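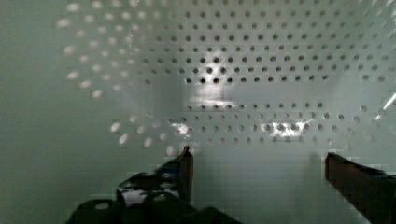 Wrist view, both fingertips near the perforated surface. The white patches are likely glare.

Sedusier: finding the rim when the wrist camera sees only holes

Sedusier is a small method, plus the data we trained it on, for picking up perforated and shiny kitchen things with a two-finger gripper. We started it at Bromness because our older policy kept falling apart in the last stretch before a grasp. From far away everything looked fine. Up close, the wrist camera saw a repeating pattern and a lot of reflections, and the policy lost track of where along the object it was.

The fix is simple and we are very happy with how well it works. A short history from the overhead camera is turned into a coarse guess of where the fingers are on the object, and that guess is fed in next to the wrist features. When the wrist view is sharp and full of landmarks, the network learns to lean on it. When the wrist view is all dots, it leans on the overhead guess - and the handoff between the two is learned, with no switch to tune by hand. 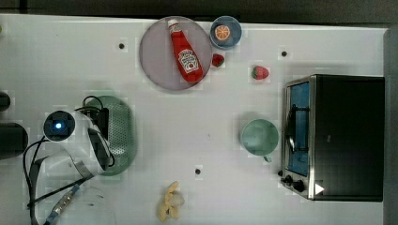
What is in the release

2,175 episodes, each with synchronized wrist, overhead and side video, joint positions, gripper opening and a text instruction
96 held-out episodes for evaluation, with object layouts that don't appear in training
training code, the evaluation script and the weights for our best run
glare masks for the wrist video (made by hand for the held-out set, predicted for the rest)

Please don't train on the held-out layouts, even for the vision encoder. We did that by accident in an early run and the numbers were lovely and meant nothing.

Getting started

Unpack the archive next to the code, set the data path in the config file, and run the check script before anything else. It compares timestamps between cameras and lists any episode where they drift apart. Training reads the video directly, so a fast disk helps a lot more than extra memory. The default config expects 4 GPUs. It will run on one if you lower the batch size, but we haven't tuned the learning rate for that.

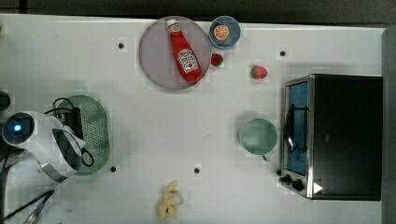
Overhead view. Ketchup bottle on the plate, arm at the green colander.

Results

We ran 100 real grasps per method on the rim task. The overhead guess helped most on perforated objects, which is what we hoped for. It also helped a bit on plain ones, which we did not expect! Solveig Sæther thinks it steadies the approach angle, and the plots in the results folder seem to back her up. Removing the history and keeping a single overhead still loses most of the gain.
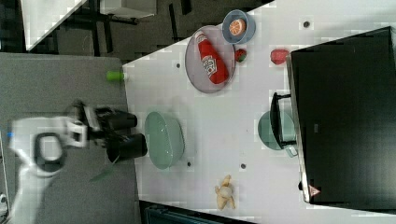

Occlusion is the part of labeling we argued over longest. The rule we settled on is to box only what a camera can see, and to give the full extent only when another view supports it. The side view makes a good test: with the teal pot partly tucked under the edge of the black appliance, the box goes around the visible left half and stops there. Episodes labeled before we had this rule were redone by Elsa Myklebust in April, so if you have the Forsberg preview copy, replace the label files.

Known problems

Strong glare can still pull the wrist features off target. Wadia, our labeling tool, rounds box corners to whole pixels, so very small objects have slightly loose boxes. Transparent objects are not covered at all - we would love to see someone try them.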